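Home | Topics | Sculpture & Monuments | Unanswered | Members | Log in

Print this page | E-mail this page

Is the Gutadstead fisherman really a Kjærgaard bronze?

posted by Rodside Reader

I have a doubt I can't shake and I'd like people who know casting to weigh in. The fisherman on the quay at Gutadstead is given in every local leaflet as the work of Kjærgaard, the same sculptor who did the seated woman in the park at Fusstead. The leaflet says he modeled it in clay, sent the plaster to the foundry, and was present at the unveiling in June. No source for any of it. I asked at the town library and was handed the leaflet again.

My trouble is with the hands. On the Fusstead woman the hands are worked right down to the nails, and you can follow the tendons across the back. The fisherman has mittens, more or less. The fingers are blocked in and left. The coat is good, the face is fair, but I can't believe the same man finished both figures. There's also no signature that I could find, and I looked on all four sides of the base and behind the left heel, where the Fusstead one is signed.

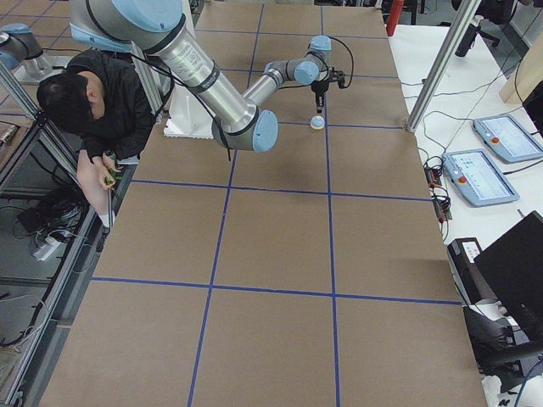

The other thing is the money. The leaflet says the town raised 1000 crowns for the whole monument, stone included. I don't know what a life-size bronze cost back then, but I do know the Fusstead subscription ran on for years and they still had to ask the county for help. Either Kjærgaard gave Gutadstead a very generous price or somebody else did the work. Has anyone seen an actual contract, a letter, a foundry bill, anything written down at the time? Please don't send me the leaflet.

Þröstur Riis

You're right to be suspicious of the leaflet, but I think you're leaning too hard on the hands. Unfinished hands prove very little. Plenty of sculptors of that generation left parts rough on purpose, and a figure meant to stand on a high base gets less detail than one at eye level. The Fusstead woman sits where children climb on her. The fisherman was made to be seen from a boat. Before I'd argue from style I'd want to know how high the original base was, because the present one is a replacement -- the old one cracked and they put him back 7 feet lower than he used to be.

The missing signature bothers me more. Kjærgaard signed nearly everything, including things he should have been ashamed of. But a signature can go when a base plate is recut, and if the old stone was cracked badly enough to be thrown out, I would bet the plate was trimmed to fit the new one. Look at the edge of the bronze plinth. If it has a clean saw line on one side and a soft cast edge on the others, something was cut away there, and you can stop worrying about the heel.

As for the price, 1000 crowns may only be what was collected in town. Monument committees loved to quote the sum raised by public subscription and keep quiet about the shipowner who paid the rest. I wouldn't build anything on that number.

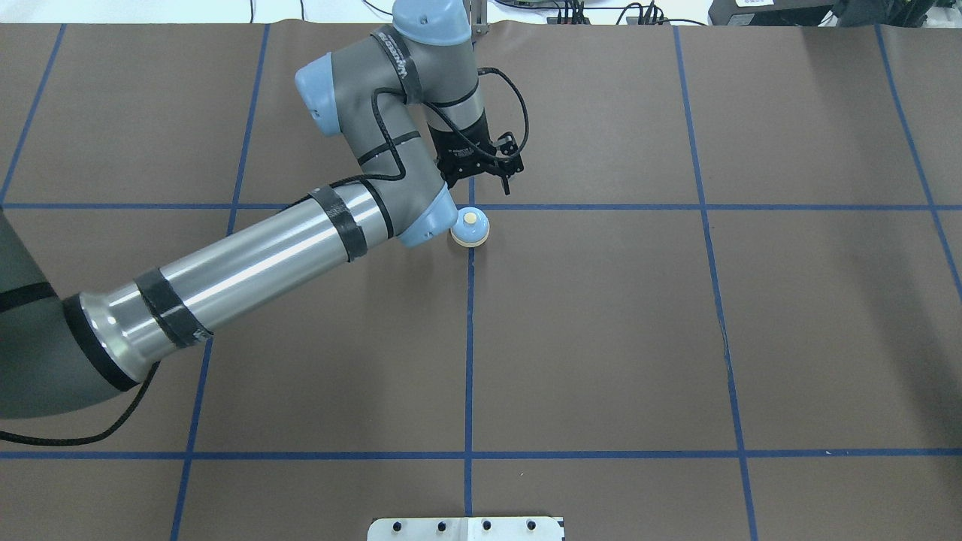

Troels Ragnarsson doesn't buy the trimmed plate, and neither should you until someone has put a ruler on it. I have. The plinth is the same depth front and back, and the edge is soft all the way around. So that theory can go in the bin.

What I do have is the foundry's order book, or a poor photocopy of 9 pages from it. There's an entry for a "standing man, oilskin coat" with a payment of 300 crowns against it, and the name in the margin isn't Kjærgaard's. It isn't anyone's I can read. It starts with a tall letter and trails off. I've shown it to two people who read old handwriting for a living and got two different names, neither of them a known sculptor. The entry also doesn't say Gutadstead, so for all I know this is a different man in a different coat. Oilskins were not rare on monuments along that coast.

My own guess, and it's only that, is a workshop piece. Kjærgaard made a small sketch model, an assistant enlarged it, and the boss never went back over the extremities. That would account for a decent head and poor hands.

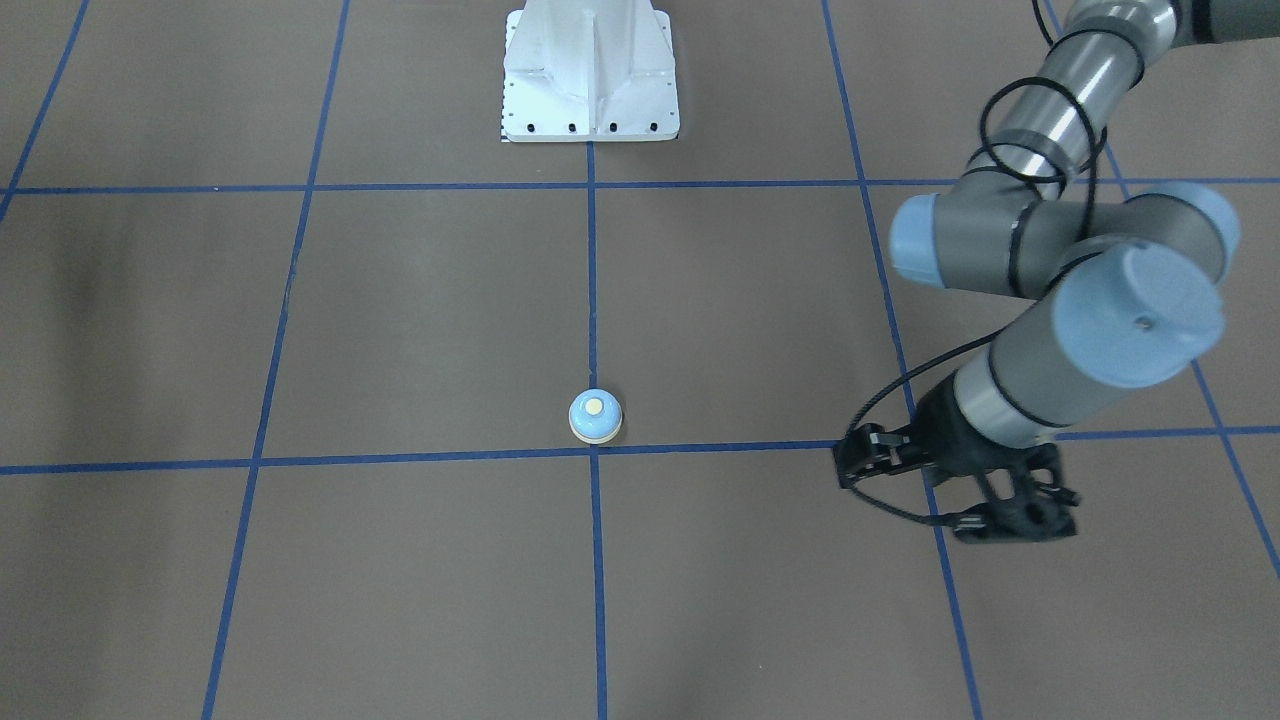

It would also fit with no signature, though I admit it would fit with nearly anything. A pointing-up job like that was normal practice and wouldn't have been thought dishonest, so I wouldn't expect a scandal in the letters either. If a sketch model ever turns up with proper fingers on it, I'll say so here. I can scan the order book page if you can live with the quality.

Rodside Reader

Yes please to the scan. I went back with a flashlight at low tide and I agree with Troels about the edge, it's soft all around. I'm not sold on the workshop idea. It's a handy explanation for any figure that comes out a bit weak, and I notice it keeps the famous name attached. Þröstur, where did you get the 7 feet? If that's from the leaflet too I'm going to scream.

Þröstur Riis

From a postcard, measured against the harbor office door. I wouldn't swear to the last few inches.

Print this page | E-mail this page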